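Section 4: Setting Up Your Household Account for School Choice Enrollment

Welcome to Mindberg! If you've made it this far, your login works and your email is confirmed, so you're ready for the part families tend to like best: building a household profile and ranking your schools. Plan on one sitting at a computer or tablet. The phone version works too, but the ranking screen is a lot easier to use when you can see the whole list at once.

Before you start, have these handy:

Your confirmation code (it's in the email with the subject line "Brullus District Enrollment")
A proof of address from the last 80 days
Each child's current grade and date of birth
A rough idea of which schools you want to list

4.1 Add your children

1. From the home screen, choose Household, then Add Student.
2. Type your child's legal name exactly as it appears on the birth certificate. Nicknames go in the Preferred Name box, and teachers really do see it, so please fill it in!
3. Pick the grade your child will enter in the fall.
4. If your child has a current IEP or gets English learner services, check the matching box. This does not affect placement. It tells the receiving school to ask for records early.
5. Choose Save Student. Repeat for each child.

Note: Twins and other siblings entering the same grade need separate records. After you save both, a Keep Together option shows up on the ranking screen.
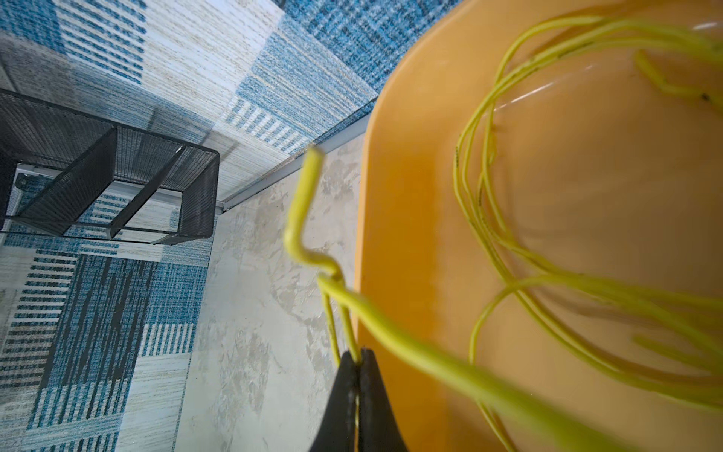 Yellow insulated wire, close up.

4.2 Upload your proof of address

1. Open the Documents tab.
2. Choose Proof of Address and select a file. PDF, JPG and PNG all work.
3. Check the preview. The name, street address and date should all be readable.
4. Choose Submit. The status line changes to In Review.

Reviews are done by real people at the enrollment office, and they are quick. Lucía Mateos and her team clear most uploads by the end of the next school day. If something is missing you'll get a message saying exactly what to send, and your place in line does not change while you fix it.

Caution: Do not upload a Social Security card, a passport or any immigration document. The district doesn't ask for them and the system has no place to store them.

4.3 Rank your schools

Here comes the fun part! You can list up to 6 schools for each child. Your list includes your neighborhood school, every magnet program and any charter that has signed on to the shared application, so there is one form and one deadline for all of them.

1. Choose Rank Schools next to your child's name.
2. Use the filters on the left to narrow the list by grade, bus service, language program or start time.
3. Drag a school card to the right-hand column to add it. On a keyboard, press Enter on the card and use the arrow keys to move it up or down.
4. Put the school you want most at the top, even if you think it's a long shot. Listing a popular school first never hurts your chances at the ones under it.
5. Choose Save Rankings. 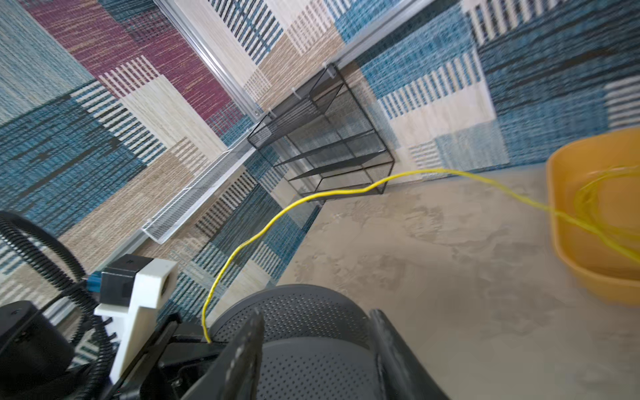
You can come back and reorder your list as often as you like until the window closes at the end of June. Only the last saved version counts, and the lottery pays no attention to when you applied – a family that finishes on the final afternoon has the same odds as one that finished on day one.

Note: Rido Academy and Dow Street Middle School each have an extra step. Rido asks for a short audition video, and Dow Street asks families to attend one open house. Both requirements appear on the school card under Also Needed.

4.4 Check and submit

1. Go to Review and read through each child's page.
2. Fix anything marked in red. Yellow items are optional.
3. Type your name in the signature box and choose Submit Application.
4. Save or print the receipt. The number at the top is your lottery number, which you'll want if you call.

Still stuck? The help desk is great with first-timers. Call extension 194 and ask for Kastriot Kadrić, or stop by the office on any school day. Paper applications are available there as well and go into the same lottery.

Section last updated 7 May 2019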